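Workshop notebook, Limness, series two
January, started 7.40 am, kettle on

Right, catching up on three days of notes in one go, so forgive the order. This is mostly about the throne room door and partly about Vulden's blood, which has been the bane of my life since we got the episode four pages.

Episode four first. The new pages came through last night and the big reveal has moved! We had the Regent stepping out of the smoke at the end of five, and now she turns up at the end of four, which is lovely for the audience (they've had a whole series of people whispering her name) and less lovely for us, as the door she comes through is still in two halves and a bucket of filler. Tumelo has redrawn the hinge side so it opens inwards. I like it better. It means the actress doesn't have to walk round the leaf in that enormous skirt, and the camera gets her face a beat sooner.

Door so far: ply core, foam skin, 40 rivets a side. The rivets are turned dowel ends with a skim of graphite paint, buffed with an old sock. The first batch looked like liquorice. Second batch had a bit of brown rubbed round the base of each and they're miles better, you'd swear they'd rusted in. If anyone is making more, the brown goes on before the graphite has gone off completely, and use less than you think.

Weight is still a worry. The stunt note says she has to shove it with one hand and it has to swing back hard enough to bang. I tried it on the temporary frame and it swung back like a wet flannel. Dineo suggested a bag of sand low down on the closing edge and we've got one taped on for now. The bang is good. The bounce afterwards is not, so I'll try a strip of felt on the stop tomorrow.

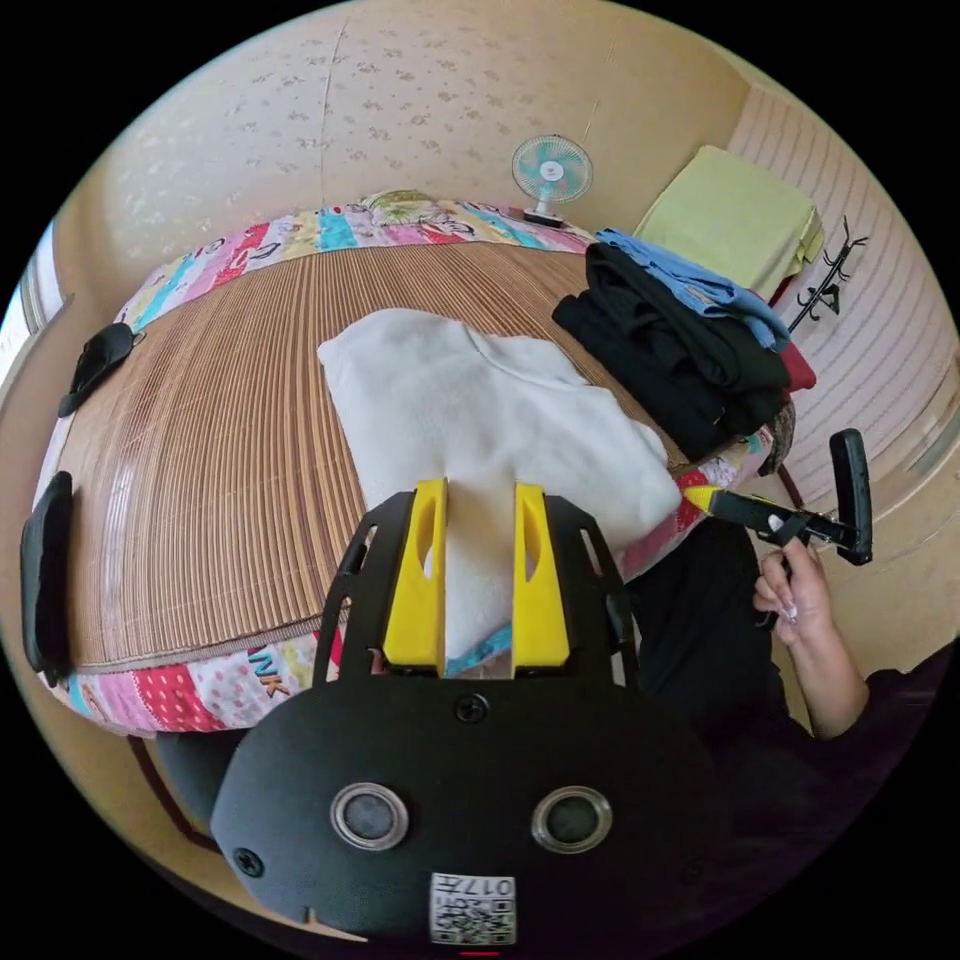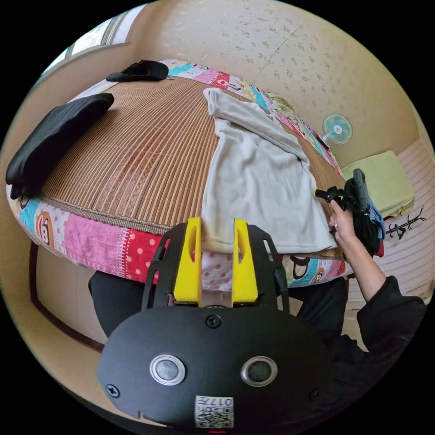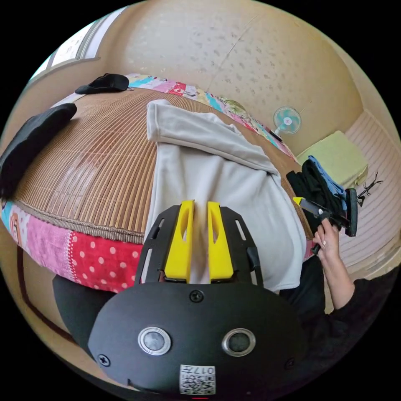
Blood. Vulden's is blue in the comics and blue in series one, and in series one it was mixed by somebody who left no recipe, only a jam jar with a dried crust in it. I've been matching to the crust and to the stills from the bridge fight. Mix 5 is the nearest. It's our usual syrup base with the blue, a pinch of black, and the tiniest bit of pearl powder so it catches when he turns his hand over. Under the warm lamps it goes a bit green at the edges. Under the cold ones it's perfect, of course, and the scene is lit by candles.

Tried adding a drop of red to kill the green. It went purple and then sort of aubergine, and Dineo said it looked like school dinner. Abandoned. Next go is less yellow in the base syrup, as I think that's where the green is creeping in (the syrup is quite golden on its own, I should have spotted it sooner).

Staining: washes out of the cotton test strips in cold water, does not wash out of the leather cuff. I repeat, does not wash out of the leather cuff. Costume have been told and were very nice about it. There are two spare cuffs and I've promised not to go near them until the mix is settled.

Money, while I think of it. Plulletti have quoted 635 for the moulded crown, the coronet and the broken version, delivered painted. That's more than I wanted but their last lot survived being thrown down a staircase for a whole afternoon. El Khatib came in at 300 for the same pieces raw, no paint, and we'd have to do the finish ourselves. My feeling is we take the raw ones for the background nobles and spend properly on the one that gets a close-up. Tumelo disagrees and wants the lot from one place so the gold matches. He has a point about the gold! Samples from both are on the shelf over the sink, please have a look and scribble your choice in the margin.

(margin, different pen: Plulletti. The other one looks like mustard. TM)

The comic book itself: whoever borrowed volume three, I need the double page with the throne room back. I've been working off a phone snap and I can't tell if the carving over the door is a heron or a very thin dragon. I've carved it as a heron. If it's a dragon I can add teeth.

Afternoon, bit later. Showed the door to the director on the video call with the sand bag hidden behind a cloth. She was delighted with the rust and asked for it "a bit more haunted", and then her line dropped. So I've put some darker wash into the corners and left it there. She's also asked if the Regent's handprint could stay on the wood after she pushes it, glowing slightly, fading over a couple of seconds. I said I'd think. Effects could do it afterwards, but I'd love to get something in there for real, even just a patch of that heat-changing paint under the top coat. Ordered a small pot to play with.

To do before the read-through:
felt strip on the door stop
mix 6, paler syrup
ring Plulletti about lead time for the broken crown
find the good calipers
heron or dragon

Glue pot is off. Compressor is off. Dineo has the keys.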